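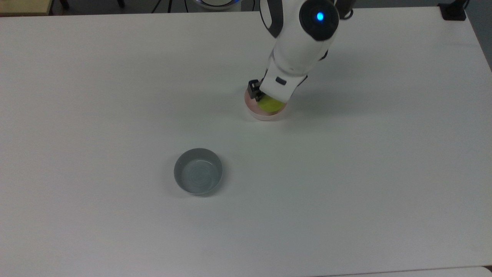
A white robotic arm over a pale pink bowl with a yellow-green ball in it.

Clerkitz Outfitters to open second store in Durnport

DURNPORT - Clerkitz Outfitters, the outdoor clothing and gear retailer based in Ostow, will open a second store on Pettigrew Street in July, the company said Thursday.

The new store will take over the ground floor of the former Pettigrew Street post office, which has been vacant since the postal counter moved to the shopping center. It has 2,874 square feet of sales space, more than double the 1,322 square feet at the Ostow shop.

Clerkitz will carry hiking boots, rain gear, packs, tents and camp stoves, along with a larger climbing section than the one in Ostow. Paddling gear will stay at the Ostow store, which is closer to the river access. Customers in Durnport will be able to order kayaks and canoes and pick them up in Ostow at no extra charge.

A boot-fitting area and a repair bench are planned for the back of the store. The bench will handle zipper replacement, tent pole repair and resoling of climbing shoes. Resoling is now sent out of state and takes up to five weeks. The company expects to cut that to 10 days once the bench is running.

The store will also rent snowshoes, bear canisters and sleeping pads. Rentals can be reserved by phone or at the counter. Online reservations will be added later in the year.

Durnport has been without a full outdoor store for three years. The company said 897 of its mail orders last year went to addresses in Durnport, the most of any town outside Ostow.

The building permit covers new lighting, a ramp at the side entrance and replacement of the front windows. The brick front and the stone sill over the door will be kept. Parking is available in the lot behind the building, with the first hour free.

Clerkitz plans to hire nine people, four of them full time. Applications are being taken at the Ostow store and by mail at 304 Pettigrew Street, Durnport.

Hours will be 9 a.m. to 7 p.m. Monday through Saturday and 10 a.m. to 4 p.m. Sunday. The Ostow store will keep its current hours.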